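How a Robot Learns to Pick Things Up

Picking up a jar is easy for you. You look at it, reach out and close your fingers. You don't have to think about how hard to squeeze.

For a robot, every part of that job has to be learned. One way to teach it is to let people do the job first. The person doesn't use bare hands, though. They hold a gripper – a tool with two fingers, like the end of a robot's arm. A camera on the gripper records everything it does.
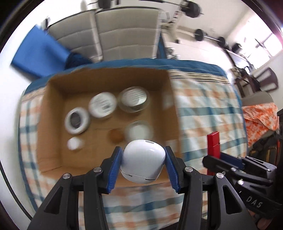 The people on the Kollar project work in ordinary homes, with ordinary things like lids, cups and jars. Each short recording of one job is called a demonstration. By January the team had 2,543 of them.

A computer then studies the recordings. It looks for links between what the camera saw and how the gripper moved. After a lot of practice, it can make a good guess about what to do next.

Does it matter where the recordings are made? Erzsébet Borbély and her team in Borkton wanted to find out. They trained one robot with 300 demonstrations from a single room. They trained a second robot with 300 demonstrations from 60 different rooms. Then both robots were tested in a room that was new to them.

The second robot picked up more of the objects. It had learned from many kinds of tables, beds and floors, so a new room didn't confuse it as much. It still dropped things – small lids were the hardest. The team is now recording more demonstrations with small lids.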